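Small Spaces
By Ornella Farina
October | 14 comments | 325 shares

The tray that finally fixed my counter

I have tried every kind of organizer on my kitchen counter, and most of them ended up in the basement. Baskets collect crumbs. Those bamboo tiers wobble. A lazy Susan is fun for a week, and then you send a bottle of soy sauce flying across the room (ask my husband about his good slippers). What stuck in the end was a plain shallow tray and a little chest of drawers, and I'm kind of embarrassed at how long it took me to get there.

My rule is that anything loose has to pass through the tray. Mail, snacks, the can of something you opened the cupboard for and then forgot why — it all lands there first. Before I start dinner I empty it. Some nights that takes a minute, some nights I find three pens and a birthday card I should have sent to Farzana in the spring. Sorry, Farzana!

The drawers are for small stuff that has no business being out. I keep mine at the back of the counter, handles facing me, so I can reach over the tray and pull one open with a wet finger. Two drawers is plenty. I had a set with more and I could never remember where the twist ties lived.
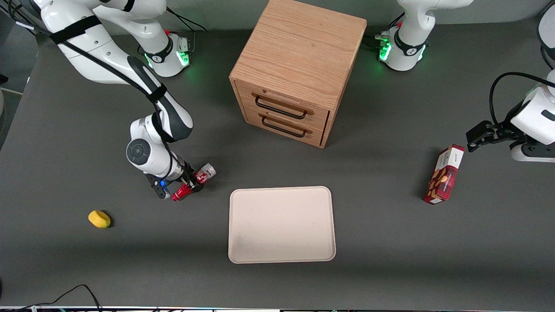
What do you do about crumbs and sticky rings in the tray?
Wipe it with a damp sponge and one drop of dish soap every evening, then dry it with a towel before anything goes back in. For a ring that has set, lay a warm wet cloth over it while you do the dishes and it should lift right off.

Now, the sponge. Mine used to live in the tray and I can't recommend it, everything near it got damp and the bottom of a cracker box went soft on me. It sits off to one side now, out on the open counter so the air gets at it. I rinse it well at night and squeeze it hard, and when it starts to smell it gets demoted to scrubbing the trash can.

Snack boxes stay outside the tray too, at least the one that's open. If it's in the tray it gets buried under the mail, and then somebody opens a second one. Fold the inner bag down tight and clip it. A clothespin works as well as anything you can buy.

If you're shopping for a tray, go pale. I had a black one and it hid the crumbs beautifully, so of course I never wiped it. A cream or white one shows everything and you'll grab the sponge without thinking. Get one with a rim, too — a spill stays where it is and you can carry the whole thing to the sink. Measure your sink first! I didn't, and I've been washing mine at an angle ever since.

Wood drawers need a bit more care. Dry cloth most days, barely damp if there's grease, and a rub of candle wax along the runners if they stick. Next month I'm tackling the cabinet under the sink, so send me your tips for that one, I'm going to need them.

Filed under: Kitchen, Counters & Drawers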